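About Verthorpe

Verthorpe gathers recorded examples of everyday handwork for groups that are teaching machines to do it.

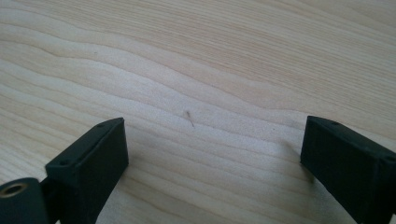 What does Verthorpe deliver to the groups it works with?

Sets of complete recordings, each one covering a single task from start to finish, together with written notes on what was asked for, how the task was set up and whether it was completed as planned.

Our work

Verthorpe was founded by Teodor Krajewska, who remains its director. The company began with 2 people and a single workbench. It now employs 30 staff members at its main office and at a second location, Tapsell, where most of the tabletop recording is carried out.

Much of our recording is done with hand-held grippers. The operator holds the tool and carries out the task with its two fingers, while a camera on the tool records the work from close to the surface. The method allows tasks to be recorded in ordinary rooms and on ordinary furniture, and it does not require a full robot arm at each station. Our operators are trained in house. New operators practice on a small group of starter tasks before any of their recordings are accepted into a set.

Each set begins with a task list agreed upon with the client. The list names the objects, the starting layout and the point at which a task is considered finished. Our planning staff then prepares variations: a different surface, a different order of steps, a different distance between objects. A learning system that has only been shown one version of a task tends to do poorly when the setting changes, and we regard the planning of variation as the most important part of our service.

Review and record keeping

Every recording is viewed in full by a reviewer who did not take part in making it. Reviewers mark the start and end of the task, note any slips or pauses, and decide whether the recording belongs in the set. Recordings of failed attempts are kept in a separate group and labeled as such – several of our clients ask for them specifically. No recording is shortened or altered after review.

Written notes follow one format across all projects. This allows a client to combine sets recorded in different years without having to rework the labels.

Current programs

Trarudari is our program for household tasks. It covers setting out, sorting, folding, opening and closing, and the return of objects to their places. The present task list contains 436 entries, and new entries are considered each February.

Trarkow is our program for light assembly and packing. Tasks in this program are longer and are often divided into stages, with each stage labeled separately. Recording for Trarkow requires more setup time per task, and clients should expect longer schedules than for Trarudari.

Clients may also request a set that falls outside both programs. Such requests are reviewed by the director and the planning staff before a schedule is offered.

People and privacy

Our operators are paid employees. They are told what each set is for in general terms and may decline a project. Recording spaces are cleared of personal papers and photographs before work begins. Where a recording nevertheless shows a person's face or a private document, it is withheld from delivery and deleted.

Working with us

Verthorpe accepts inquiries from companies, universities and independent research groups. An inquiry should state the task or tasks of interest, the kind of tool the learning system will use, and the preferred date of delivery. A small trial set is prepared before any larger agreement is signed, and the client is free to end the arrangement at that stage.

Persons interested in a position as an operator or reviewer may write to the main office. Previous experience with robots is not required – steady hands and careful note-taking are.

Page last revised July 10, 2023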